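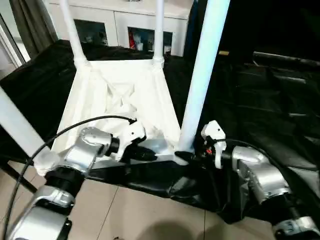 Drudum folding bed – worth it for a box room?

bereket_d
Posted 08/11/2018
My mother is coming to stay with us from May and the only space is the box room. It is narrow, with a radiator under the window, so a normal single leaves no room to open the wardrobe. I have been looking at the Drudum folding bed from Krajewska. Has anyone slept on one for more than a weekend? She is in her seventies and has a bad hip.
Bereket

potting_shed
We had one for two years for my brother-in-law. Frame was fine. The mattress that comes with it is poor and you could feel the slats by the second month. Budget for a better one.

khuet
I'd say no for a bad hip. The Drudum is low. My dad struggled to get up from ours and ended up holding the door handle. Look for something with a seat height nearer a dining chair.
Killian Huet

marrowfat
It comes with leg extenders now, or you can buy them for 22 quid. Ours is on them and it's the same height as the bed in our own room.

khuet
Extenders on a folding frame? I wouldn't. The legs pivot where they join, so anything added at the bottom makes the sideways wobble worse.

marrowfat
Been on ours since last May with no wobble at all. They lock once the weight is on.

potting_shed
Depends on the floor as well. Ours rocked on carpet and was solid on boards.

bereket_d
Thanks all. It's carpet in there, quite a thick one. I measured this morning and there is 90 cm between the wardrobe and the opposite wall, so the bed would have to be folded every day for her to get at her clothes. I don't want her lifting it.

tansy_lane
Then don't buy a folding bed. If she is staying for months she needs a proper one that stays put. Take the wardrobe out and put a rail and a chest of drawers in the hall. We did that for my aunt and the room felt twice the size.

khuet
Agree with tansy. Swap the wardrobe, keep the bed.

marrowfat
Not everyone has a hall you can put furniture in.

bereket_d
We do have a bit of landing. The wardrobe was my wife's grandmother's so it would be a discussion.

potting_shed
Sliding doors might save it. Civness do a kit that fits old carcasses. Took me a weekend and a lot of swearing, but you get the whole door swing back.

tansy_lane
On an antique? Please don't.

potting_shed
He didn't say antique, he said grandmother's.

bereket_d
It's 1960s veneer, not an antique. But I won't be the one to take a saw to it.

khuet
What mattress are you thinking of? Whatever the frame, get a medium firm. Druvulix give 30 nights to send it back, and when we returned ours they collected it without a fuss.

bereket_d
Not decided. She likes a soft one but the physio told her firmer. I'll ring Druvulix tomorrow and ask about the 30 nights. For now the plan is a fixed single and the wardrobe on the landing, if it goes round the corner at the top of the stairs. Will measure that tonight.

marrowfat
Take the doors off before you try it. And the feet, if they unscrew.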